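那天下午我到得早了些，店门半掩着，里头有人在放一张旧唱片，声音开得很小。我在门口站了一会儿，看对面的梧桐把影子一点点挪到台阶上来，心里还在琢磨第一句话该怎么问。后来门从里面推开了，Uchenna Obi 探出头来，笑着说：“进来吧，站着做什么，水都快烧开了。”他的中文带一点软软的南方尾音，是在这边住久了，从菜市场和邻居那里一句一句捡来的。

他教人做面包，也卖面包，不过卖得不多。铺子叫 Nundora，名字是他祖母小时候住过的一条巷子，他说拼法未必准，祖母不识字，只会念，他就照着那个声音写了下来。“她要是看见我把她的巷子挂在门头上，大概会骂我两句，然后进来把我的炉子擦一遍。”

我们先聊的是老面。我原以为他会从配方讲起，结果他讲的是一只搪瓷缸。刚搬到 Distville 的那一年，他租的房子冬天很冷，面种总是养不活，楼下的阿姨就把自家的搪瓷缸借给他，叫他晚上放进被窝里，贴着脚睡。“我真的照做了，睡了整整一个冬天。夜里翻身都很小心，怕把它踢翻。有一次还是踢翻了，被子上全是酸味，洗了两遍，晾在阳台上，隔壁的猫来闻了半天。”那只缸后来他还了回去，缸底掉了一小块瓷，他过意不去，给阿姨送了一个月的面包。阿姨嫌硬，都拿去泡在羊肉汤里吃了，吃完下楼来说：“这样倒是好的。”

“所以我到现在还留着一款特别硬的，”他说，“就是给人泡汤的。”

说到这里水开了，他起身去泡茶。茶是普通的茉莉花茶，杯子大小不一。我趁这个空当看了看墙上钉着的纸，都是学员写的笔记，有的油渍都透过来了，其中一张只写着一行字：“不要着急，也不要去看别人的面团。”我问他这是谁写的，他端着杯子回过头来想了好一会儿，说记不得了，是早年的一位学员，手很重，第一次揉面把案板都推到了墙根，可是后来做得比谁都好。

他从前不是做这个的。年轻时在一家修车铺里学徒，修得最多的是 Honda，手上的茧子到现在还在同一个位置。他伸出手给我看，又有点不好意思地缩了回去。“修车和做面包都要听。发动机有毛病，先听见，后看见。面团发过头了，你把耳朵凑近，会有一点沙沙的声音，像小雨落在很远的地方。我教学生听，他们都以为我开玩笑，一个个趴在盆边上笑，笑完了，有人忽然说，咦，真的有。”

我问他怎么就改了行，他说也没有什么大的转折。有一年八月，铺子里热得待不住人，师傅让大家中午多歇一个钟头，他就跑到街角的面包房里去蹭风扇。蹭了几天，觉得白蹭不好意思，便帮人家搬面粉。搬了几天面粉，老板说你力气不小，来帮我揉一揉。“揉着揉着，下午就不想回去了。我师傅等了我两个星期，有一天过来，买了一条面包，坐在门口吃完了，说，行，那你就在这儿吧。我一直记得他吃得很慢。”

师傅后来一直是他的主顾，每逢要出远门就来买两条，一条路上吃，一条带给亲戚。前几年牙不好了，改吃软的，他就专门给师傅做一种加了米汤的小面包，别人想买也买不到。“不是我小气，”他说，“这个面团很娇，做多了就不像了。再说，总得有一样东西是留给某个人的。”

谈起教课，他的话就更多了，茶也忘了喝。他的课不讲究高深，第一堂只做一件事：揉一块最简单的面，水、面粉、盐，再加一勺老面。面粉五百八十一克，这个数字学员们常常笑话他，问他为什么不凑个整。“因为我第一次做成功的那一块，称出来就是五百八十一克。那时候用的秤是借来的，准不准都难说，可我就认这个数了。你要是做五百八十也一样好吃，我不会来查你。”水是另外的说法，夏天少一点，冬天多一点，梅雨天要看墙壁，墙壁出汗了，就再收一收。他说这些的时候，手在空中比划着，好像面前真有一块面，要轻轻地翻过来，折一折，再放下。

来上课的人，什么样的都有。有退了休的语文老师，把发酵的过程写成了一首七律，平仄都对，就是面包没烤熟；有一对母女，母亲嫌女儿揉得太轻，女儿嫌母亲管得太多，两个人在案板两头各揉各的，烤出来一尝，竟分不出哪个是谁的；还有一位在 Galix 上夜班的年轻人，下了班直接过来，困得站着都能睡着，却从不缺课。我问他那年轻人图什么呢。他说他也问过，对方想了想，答道：“早上回到家，屋里有面包味，就觉得像是有人在。”

说完这一句，我们都没有马上接话。唱片正好放到头，他走过去翻了个面。

我又问到价钱。他的课一次收二百六十八元，包括材料，还包括一顿饭。有朋友劝过他涨一涨，说城里别处早不是这个价了，他也动过心，算盘打了一晚上，第二天早上还是照旧。“涨了价，那位语文老师还会来，写夜班的小伙子可能就要想一想了。我不愿意他想这个事情。”至于那顿饭，通常是一锅汤，加上大家当天烤坏了的面包。烤坏的总是先被吃光，好的反倒都被小心地包起来带回家去了，他觉得这件事很有意思，讲的时候自己先笑了起来。

店里也有难的时候。有一年炉子坏了，等零件等了很久，他只好借邻居家的小烤箱，一次放得下一条，从天不亮烤到天黑。楼道里全是麦子的香气，上下楼的人都忍不住敲门问一声。他说那阵子生意其实很差，可认识的人比哪一年都多，三楼的大爷就是那时候熟起来的，今年七十岁了，现在每天早上替他把门口的地扫干净，怎么劝都劝不住。
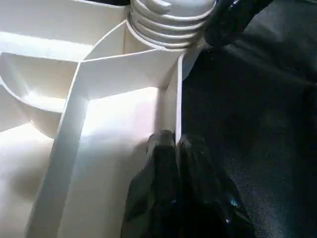 “炉子修好以后，我反而有点舍不得那个小烤箱，”他接着说，“它脾气很怪，左边热，右边凉，一条面包烤出来，总有半边颜色深一些。有位老主顾就爱吃那半边，后来炉子好了，颜色匀了，他还来问我，是不是换了师傅。”为了这位老主顾，他至今还会在每炉里留一条，放在最靠里的角上，让它焦一点。

我请他谈谈以后的打算。他把杯子捧在手里转了转，说没有什么宏大的打算，想把院子里那棵无花果照顾好，去年结的果子都给鸟吃了，今年想试试套纸袋；还想回一趟老家，把祖母会做的一种蒸糕学回来。祖母已经不在了，会做的只剩下一位姨妈，姨妈记性不好，每次在电话里说的做法都不一样，有时候放椰子，有时候坚决说不放椰子。“我都记在本子上了，有好几种呢。等我回去，坐在她旁边看她做一遍，到底哪一种是对的，看她的手就晓得了，嘴巴会记错，手不大会。”

我问，要是手也记错了呢？

他哈哈大笑，说：“那就都做，都摆出来，让亲戚们去吵。我们家的人，吃东西的时候最爱吵架，吵完了，盘子也空了。”

天色渐渐暗下来，陆续有人推门进来取面包。他一面招呼，一面还要回头同我讲话，讲到一半又被打断，便冲我摆摆手，意思是等一等。有个小姑娘踮着脚把钱放在柜台上，问今天有没有剩下的边角，他弯腰从底下拿出一个纸包，显然是早就备好了的。小姑娘走到门口，又跑回来，说妈妈让她讲谢谢，刚才忘了。

临走的时候，他硬塞给我一条泡汤用的硬面包，叮嘱我别急着切，放到第二天，味道会更沉一些。我说家里没有羊肉汤，他很认真地替我想了想：“番茄汤也可以，要放一点胡椒。萝卜汤嘛，也不是不行。”我抱着面包往车站走，走出好远了，听见他在后面喊，我以为落下了什么东西，赶紧站住。他在门口把手拢在嘴边，喊的是：“胡椒要最后放！”

我回去炖的是番茄汤，胡椒也照他说的，最后才放。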